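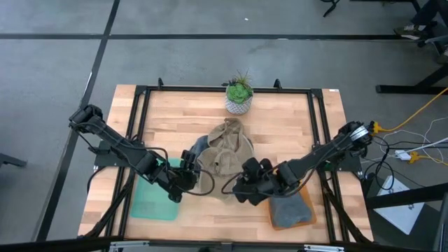 면바지랑 면 셔츠를 상자에 넣어 뒀는데 꺼내니까 누렇고 냄새가 납니다

생활 > 의류 관리 > 보관
작성자: Viola Palumbo
조회 1,378 / 답변 3 / 채택 완료

작년 11월에 여름옷을 정리해서 뚜껑 있는 플라스틱 상자에 넣었습니다. 올해 꺼내 보니 베이지색 면바지 두 벌의 허리 안쪽이 누렇게 변했고, 셔츠는 목 부분이 그렇습니다. 곰팡이 같은 점은 안 보이는데 눅눅한 냄새가 납니다. 옷 전체에 접힌 자국도 깊게 남았습니다.

넣기 전에 전부 세탁했습니다. 한 번 입은 것도 다 빨았어요. 세제는 Omuvik 액체 세제를 썼고 섬유유연제도 평소대로 넣었습니다. 상자는 50리터짜리이고 붙박이장 맨 아래 칸에 두었는데, 장 뒤쪽이 외벽입니다. 제습제는 한 개 넣었습니다.

궁금한 것은 이렇습니다.

누런 부분을 집에서 뺄 수 있는지, 아니면 세탁소에 맡겨야 하는지.
냄새만 나는 옷도 다시 빨아야 하는지, 널어만 둬도 되는지.
올해는 상자를 바꿔야 하는지. 천으로 된 보관함이 낫다는 말도 있고 벌레 때문에 플라스틱이 낫다는 말도 있어서 모르겠습니다.

울이나 실크는 없고 전부 면이거나 면 혼방입니다. 진한 색 옷은 멀쩡해 보입니다.

답변 1 (채택됨)
작성자: Nosipho Joubert

누런 부분은 대개 남아 있던 땀과 피지가 시간이 지나면서 산화된 것입니다. 빨았을 때는 깨끗해 보여도 허리 안쪽이나 목에는 조금씩 남습니다. 찬물로 짧게 돌렸거나 세탁조를 꽉 채웠다면 더 그렇고요. 유연제도 많이 쓰면 섬유에 쌓입니다. 보관할 옷에는 저는 안 넣습니다.

면이면 집에서 해 볼 만합니다. 순서대로 적습니다.

1. 라벨부터 봅니다.
산소계 표백제 사용 가능 표시가 있는지 확인하세요. 삼각형에 X가 쳐져 있으면 표백은 하지 말고 세탁소에 물어보는 편이 낫습니다. 금속 단추나 가죽 장식이 달린 옷도 빼 두세요. 혼방은 혼용률을 보고 울이나 실크가 섞여 있지 않은지 확인합니다.

2. 안 보이는 곳에 시험합니다.
과탄산소다를 따뜻한 물에 조금 녹여 바지 밑단 안쪽에 묻히고 10분쯤 뒤에 헹굽니다. 흰 천으로 눌렀을 때 색이 묻어나면 중단합니다.

3. 담급니다.
40도 정도 되는 물에 과탄산소다를 포장에 적힌 양만큼 완전히 녹인 다음 옷을 넣습니다. 30분이면 대체로 충분하고 길어도 한 시간은 넘기지 마세요. 고무장갑을 끼고 창문은 열어 둡니다. 밀폐 용기에 담아 뚜껑을 닫으면 안 됩니다. 염소계 표백제(락스)나 식초와도 섞지 마세요.

4. 세탁기로 다시 빱니다.
담갔던 옷을 한 번 헹군 뒤 표준 코스로 돌리고 헹굼을 한 번 추가합니다. 유연제는 생략. 얼룩이 남았으면 건조기에 넣지 말고 3번부터 한 번 더 합니다. 열을 받으면 남은 얼룩이 더 안 빠집니다.

5. 끝까지 말립니다.
허리 밴드, 주머니 안감, 칼라는 다른 데보다 늦게 마릅니다. 겉이 말랐다고 바로 걷지 말고 주머니를 뒤집어서 만져 보세요. 저는 걷은 다음에도 실내에 하루 더 걸어 둡니다. 작년에 세탁을 했는데도 냄새가 난다면 이 단계가 짧았을 가능성이 큽니다.

6. 개어서 넣습니다.
바지는 가랑이를 맞춰 반으로 접고 길이로 세 번 접습니다. 너무 꾹 누르지 말고 조금 부풀어 있는 정도가 좋습니다. 넣기 전에 상자 안을 마른 수건으로 닦고, 갠 옷은 탁자에 먼저 꺼내 놓고 두꺼운 것과 얇은 것을 나눕니다. 두꺼운 것이 아래입니다. 상자는 80퍼센트 정도까지만 채우세요. 꽉 눌러 담으면 접힌 자국이 남고 제습제도 소용이 적습니다.

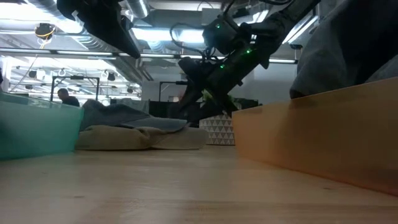
7. 상자 자리를 바꿉니다.
외벽에 붙은 붙박이장 맨 아래 칸은 조건이 제일 나쁩니다. 겨울에 벽이 차가워지면 그 앞에 결로가 생기고 습기가 바닥으로 내려옵니다. 위 칸으로 올리거나, 안 되면 바닥에 받침을 깔고 벽에서 손가락 두세 개 폭만큼 떼어 두세요. 제습제는 한 번 넣고 끝내지 말고 두 달에 한 번 물이 찼는지 봅니다.

냄새만 나는 옷은 먼저 바람 통하는 그늘에 하루 널어 보세요. 그래도 냄새가 나면 빨아야 합니다. 멀쩡해 보이는 진한 색 옷도 같은 상자에 있었으면 널어는 두시고요.

상자는 안 바꿔도 됩니다. 완전히 마른 옷을 넣는다면 플라스틱이 벌레와 먼지에는 유리합니다. 천 보관함은 통풍이 되는 대신 바깥 습기도 들어옵니다. 집이 습하면 천이 더 나을 것도 없습니다.

접힌 자국은 다시 빨면 반쯤 없어지고 나머지는 스팀으로 됩니다. 얼룩이 있는 상태에서는 다리지 마세요.

댓글
Viola Palumbo: 자세한 답 감사합니다. 바지 두 벌은 한 번 담그고 거의 빠졌고 셔츠 하나는 목에 조금 남았습니다. 주말에 한 번 더 해 보겠습니다.
Nosipho Joubert: 셔츠는 주방세제를 목에 묻혀서 문지르고 헹군 다음에 담가 보세요. 기름기가 먼저 빠져야 합니다.

답변 2
작성자: Lino Fiore

그냥 압축팩 쓰세요. 저는 Burkance 압축팩 쓰는데 자리도 안 차지하고 냄새 난 적 없습니다. 누런 건 햇볕에 널면 빠져요.

댓글
Natalina D'Amico: 압축팩도 덜 마른 옷을 넣으면 똑같습니다. 그리고 면바지는 압축하면 주름이 심해서 질문하신 분께는 안 맞을 것 같아요. 접힌 자국도 고민이라고 하셨잖아요.
Lino Fiore: 주름은 다리면 되죠.

답변 3
작성자: Dwynwen Vaughan

채택된 답에 몇 가지만 덧붙입니다.

저도 외벽 쪽 장에 옷을 두다가 같은 일을 겪었고, 지금은 습도계를 장 안에 하나 넣어 둡니다. 싼 것으로 충분합니다. 60퍼센트를 계속 넘으면 문을 열어 놓고 선풍기를 한두 시간 돌립니다. 장마철에는 거의 매일 했습니다.

공간이 되면 바지는 걸어 두는 쪽이 편합니다. 우리 집 장은 안쪽 높이가 165센티미터라서 위에는 바지를 반으로 걸고 아래에는 상자를 하나 둡니다. 니트는 늘어나니까 걸지 말고 개어 두세요.

새 종이 상자에 옮겨 담는 분들도 있는데 오래 둘 거면 권하지 않습니다. 종이가 습기를 먹고, 골판지에 오래 닿은 밝은 옷이 누레지기도 합니다. 굳이 쓰려면 중성지로 한 번 싸서 넣으세요. 신문지는 잉크가 묻을 수 있어서 흰옷 사이에는 안 씁니다.

상자 바깥에 넣은 달과 내용물을 적어 두면 나중에 편합니다. 저는 마스킹 테이프에 적어서 짧은 면에 붙입니다. 뚜껑에 붙였더니 쌓았을 때 안 보이고 뚜껑끼리 바뀌기도 했습니다.

방충제를 쓸 경우 종류가 다른 것을 한 상자에 같이 넣지 마세요. 성분에 따라 서로 녹아서 옷에 얼룩이 생깁니다. 옷에 직접 닿지 않게 맨 위에 올려 두면 됩니다.

댓글
Viola Palumbo: 방충제는 작년 것과 올해 것이 섞여 있었는데 성분 확인해 보겠습니다.

이 답변이 도움이 되었습니다: 111명

관련 질문
흰 티셔츠 겨드랑이 얼룩, 오래된 것도 빠지나요
제습제 물이 옷에 쏟아졌습니다
린넨 셔츠를 개어서 보관해도 되나요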